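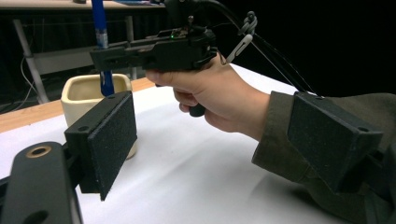 A hand reaching in from an olive-green sleeve.

Yard Signs, Banners and Door Hangers: Workshop Tips for a Local Campaign
Updated October 27, 2023

Most town council campaigns run out of a garage or a kitchen. These tips come from the Culline ballot measure and two Bañuelos school board races, where we put out 623 signs and got most of them back.

Sorting signs
Stack corrugated plastic signs flat, printed sides facing, with a sheet of newsprint between them. Fresh ink sticks to itself in a hot garage. Keep piles below knee height or the bottom ones bow.

Wire stakes tangle. Stand them legs down in a five-gallon bucket, 20 or so to a bucket, and pull them from the top.

Putting a sign in hard ground
Don't lean on the sign. Push the wire in by its lower crossbar with your boot. If it won't go, make two pilot holes with a long screwdriver and a mallet. Call before you dig anything deeper than a stake, including posts for the big 4x8 signs.

Check the town's rules before you load the car. Ours bans signs in the strip between sidewalk and curb, and the public works crew will pull them. Get the owner's permission for each lawn and write down the address and date.

Cleaning
Warm water and dish soap take off mud. For old tape residue, use rubbing alcohol on a rag and try a corner first, as it lifts some inks. Skip abrasive pads. Rinse, then dry on edge along a fence.

Reusing old signs
Leave the year off when you order and you can use the same signs next time. To cover an old date, cut white outdoor vinyl a half inch larger than the numbers, wipe the spot dry, and press from the center out. Your "paid for by" line has to stay readable and correct, so look it over before you cover anything near it. If the campaign has a new name, the old line won't do.

Banners
Hem the edges before adding grommets. Set a grommet every two feet and one in each corner. Tie with bungee loops on windy streets; plain rope tears the corners out. Roll banners print side out for storage. Folding leaves white creases that show from the road.

Folding and bundling
A kitchen table seats four people folding. Use the back of a spoon for the crease. Bundle door hangers by street, with the walk list on top under one rubber band. We had 1,164 hangers for the Larno precinct and filled 87 bundles, short streets included.

Door hangers go on knobs or under mats. Mailboxes are for mail only, and that covers the outside of the box too.

After the election
Bring signs in within the town's deadline, which is ten days in Bañuelos. Work from the address list and cross off each stop. Bent stakes can be straightened in a vise. Cracked signs make good drip trays under paint cans, and the clean ones go in the rafters until March, when petitions start again.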